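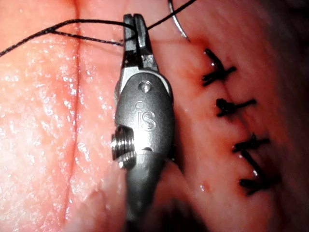 DRIRMONT, November

Progress report to the Clestora Fund: suturing practice program, second period

The Melis training unit submits this report under the terms of its grant for suturing practice on tissue. It covers the work done since the interim statement and the spending to date.

Practice in the period centered on thread handling. Trainees work with black suture thread, taking it in the jaws of the instrument and drawing it across the tissue surface without marking it. Sessions were held on Monday mornings and 19 were completed. One was moved at the request of the hospital, and the hours were made up the following week.

A total of 62 trainees have now enrolled. Attendance was steady, although the evening group remains smaller than planned. Raffaele Carbone, who leads the unit, has asked that the evening start be moved to 6 p.m. The change needs no additional funds.

Spending on thread and tissue came to $3,117 against a budget line of $3,805. The balance is committed to an order placed with Tutari, which has confirmed the price but has not yet given a delivery date. We will notify the Fund if the order falls outside the grant period.

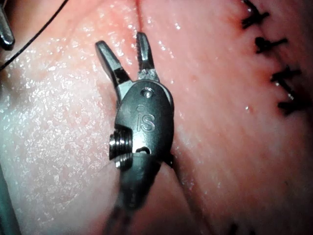 Grasping jaws open above the tissue surface.

The assessment sheet has been revised. Assessors found that the former version gave too much weight to speed, and the new sheet scores the handling of thread and the handling of tissue separately. Scores from the two versions will be reported in separate tables.

The unit requests approval to carry any unspent balance on the materials line into the next period. A signed statement of accounts will follow under separate cover.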